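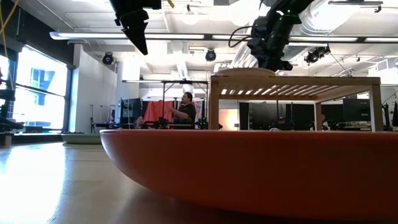

Who has to follow the new Mulley code on shared robot workspaces?
Any lab, workshop or college that wants to keep its Brakik listing after July has to follow it, along with any outside firm that sends staff to work in one of those rooms.

Brakik, the trade body for small robotics sites in the Ostinstead area, has published a code of good practice for rooms where people and robot arms work close together. It is called the Mulley code, after the building where the first draft was tried out, and it replaces the loose set of guidance notes that members had been using until now.

The code is short and is meant to be read in one sitting. It covers how a working area is marked out, who may start an arm, what has to be checked before a run, and how a site should record anything that goes wrong. It does not replace the law on workplace safety or the published standards for robot makers. Brakik says members still have to meet those in full, and that the code deals with the day-to-day habits that sit on top of them.

A draft went out to members in the spring. Brakik received 444 comments, most of them from people who run or use the rooms. The largest group dealt with arms hung from a frame or a ceiling mount, which the old notes hardly mentioned. Those notes had been written with bench-mounted arms in mind and told sites to mark the floor at the furthest point the arm could reach. Members said a floor line was of little help when the arm came down from above and the tool was at head height.

The final text has a separate section on overhead arms. Sites must mark the lowest point the tool can reach as well as the widest, and put both on a drawing fixed at the entrance to the area. Cables feeding an overhead arm have to be checked through the whole range of movement before a new task is run for the first time. Parking positions must be written down, and an arm that is not in use has to be left in one of them.

Other changes include the following.

Starting a run. Two people must be present the first time a new task is run at full speed. One runs the task and the other stands at the stop button and does nothing else. The draft had asked for this on every run, and it was cut back after members with small teams said they could not staff it.

Shared rooms. Where several groups work in the same room, each arm must have one person in charge of it for the session, with their name on a board that can be read from the door. People at nearby benches have to be told before an arm is powered up. A warning light on its own does not count.

Objects in the work area. Anything the arm is going to pick up, push or lean on has to be set down on a stable surface, and stacked items must be checked by hand before the run. Loose items that are not part of the task should be taken out of reach of the arm.

Walkways. Routes through the room must stay clear while arms are powered. Equipment on stands and tripods counts as an obstruction if it narrows a marked route.

Visitors. Guests may watch from outside the marked area once they have been shown where the stop buttons are. They may not be left alone in the room.

Records. Near misses have to be written up the same day, including those where nothing was damaged. Sites can use their own form, provided it has the fields listed at the back of the code.

The part on records drew the most argument. Several members told Brakik that a dropped object is an ordinary part of testing a gripper and that writing up each one would bury the reports that matter. The final wording leaves out drops that happen inside the marked area during a planned test. A drop that lands outside the area still has to be reported, as does any contact between an arm and a person, however light.

Bandara, an engineering firm that trains operators for several members, ran the draft at 10 sites before the text was settled. In a written summary the firm said the checks added little time once staff were used to them, and that the name board was the change people took to fastest. It was less happy with the drawings. Sites that moved their arms often found the drawing was out of date within a week, and two had stopped updating it by the end of the trial. The code now allows a dated sketch by hand, as long as the heights are written on it and it is replaced each time a mount is moved.

Sites will be asked to check themselves first, using a form supplied with the code. A visit from an assessor follows for those with overhead arms or shared rooms. The fee for a visit is £2,175, which covers one room and one return visit if faults are found. Sites with bench-mounted arms only, used by a single group, can stay on the self-check form and pay nothing beyond their usual membership.

Some smaller members have said the fee is too high for a room that may be used only part of the week. Brakik has not lowered it, but two sites under the same roof may now share a visit and split the cost, provided their rooms are seen on the same day. Colleges can also ask to pay in instalments – the request has to go in with the booking form.

The code does not cover mobile robots that leave the marked area, or arms used outdoors. Brakik said comments on both had been kept and would be looked at when the text is next revised. It has not given a date for that.

Members should have received a printed copy by post. Further copies, the self-check form and a blank name board sheet can be collected from the Brakik office in Ostinstead. Bookings for visits are open, and sites that need one before the July deadline are asked to send their drawings in with the form.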